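Slide 1, title

OK so wait for the stragglers, the coffee line is long. Say hi. My talk is called "Your Book Club Is Dying and It's Fine." Pause there, somebody usually groans.

Ask for hands: who's in a book club right now? Who finished last month's book? (Leave the hands up a second, let them look at each other.)

Slide 2, how Greden started

We started in Greden in January, in the back of a bakery, because it was warm and they let us stay past closing. The first pick was a 200 page novel and I thought, great, easy, everyone can do 200 pages. Eighteen people came! I bought way too many rolls. By spring we were down to 4 and two of those were married to each other.

Don't rush this bit. People like hearing it went badly.

Slide 3, the picking problem

We used to vote. Voting gave us the book that everyone could stand, and then we'd sit there agreeing that it was pretty good. Twenty minutes and we were on to kitchen remodels.

So now we go by turns and your pick is your pick. No vetoes. We've had a history of salt, a western, a cookbook with no pictures (that was a weirdly great night, everybody had tried the same onion thing and everybody's onions came out different). If you hate it, come anyway and hate it out loud.

Skip the part on the sign-up sheet if we're past the ten minute mark.

Slide 4, the Grundia branch

The Grundia people do it differently and I should be fair to them. They meet Tuesday at lunch, they read short stories only, and they read them right there at the table, in silence, then talk. I thought it sounded awful. I went once and I've been back a bunch of times. You can't show up without having read it! There's no guilt in the room at all.

Their one rule I'd steal is that whoever talked first last time goes last this time. Try it with your loudest member. You know who. If you don't know who, um, check yourself.

Slide 5, covers

Click, let it sit.

Big confession, I pick by the cover. Always have. Something loud and glowing, orange and electric blue, I'm already carrying it to the register before I've turned it over. We had one meeting where we only talked covers for the first half hour and it got three quiet people going who hadn't said a word since they joined. 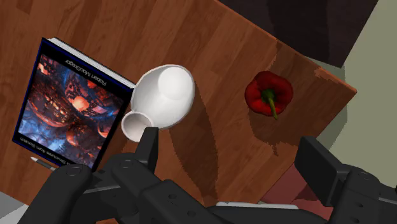
Gundar wrote on the feedback form after the practice run that covers are fine for an icebreaker but half the club listens on audio now, so what are they supposed to hold up? Fair point. Answer it here before someone asks: have the audio folks play a minute of the narrator. A voice gets people arguing just as fast.

Slide 6, things to take home

Let people leave. Keep the same day and the same place even when it's a tiny group. Snacks yes, themed snacks no. I went through 42 emails once trying to move one meeting, never again.

Questions, then point at the handout pile by the door. Bring the clicker back to the front desk this time.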